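4.2 What ends up on a shared table

I want to slow down on the low tables, as they gave us the most trouble and, to be fair, the most fun. When Haziq Manurung and I started going through the lounge material in March, we both assumed the desks would be where the interesting clutter lived. Desks have owners, and owners leave stuff. But the desks were pretty tidy. It was the coffee tables next to the sofas, the ones meant for a magazine and a cup, that filled up with everything.

We logged 1379 items across the lounges at Sarkell and Stukau, and 600 of them were on low tables. I'd have guessed half that. (Haziq guessed higher than me, and he has brought it up a few times since.) An item, for us, is anything a person could pick up with one hand and carry off. Cushions count only if they've left the sofa. Bags count as items but get their own code, and I'll come back to bags in 4.3 because they behave in their own way.

So what's on these tables? Drinks, first of all. Cans, bottles, shakers, the odd mug that has traveled a long way from its kitchen. Then the flat things: laptops, tablets, printed sheets, cards. Then a layer of small stuff that we had a terrible time naming – tubes, caps, lighters, markers, chargers without a cable. Our first coding sheet had a box called "other," and by the end of the first week "other" was the biggest box on the page. We threw that sheet out and started over with size and shape first and use second, which was a pain but worked a lot better. If we couldn't tell a lighter from a marker, we wrote "small, long" and moved on.

The flat things turned out to matter more than we expected. People seem happy to set a can next to a sheet of paper, but they rarely put one on top of a closed laptop, even when the table is crowded. The lid stays clear and everything else gets arranged past it. We started calling this the apron, meaning the strip along the near edge that belongs to whoever is sitting there. Figure 2 is a good table to keep in mind for the rest of this section.
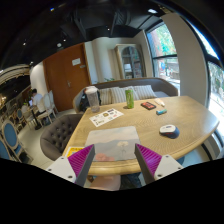
Figure 2. A low oak-finish table in a shared lounge, with drinks, a printed sheet, a mouse and small personal items.

The apron idea also helped us with the mouse problem. A computer mouse on a coffee table is a strange thing to find if you think of the table as a place to rest your drink, but it makes plenty of sense if you think of it as a desk that happens to be low. We had gone in with the Tsoukalas scheme, which sorts furniture by what it was bought for, and it kept pushing us the wrong way. Under that scheme a mouse on a low table is "misplaced." I don't think it is! So we dropped that label and coded each item by what was lying near it, and the mice went in with the laptops and tablets.

One thing I'd change next time is the cutoff for paper. We coded a printed sheet the same way as a small card, and those two really should be split before anyone reuses the Kimow codes in another building.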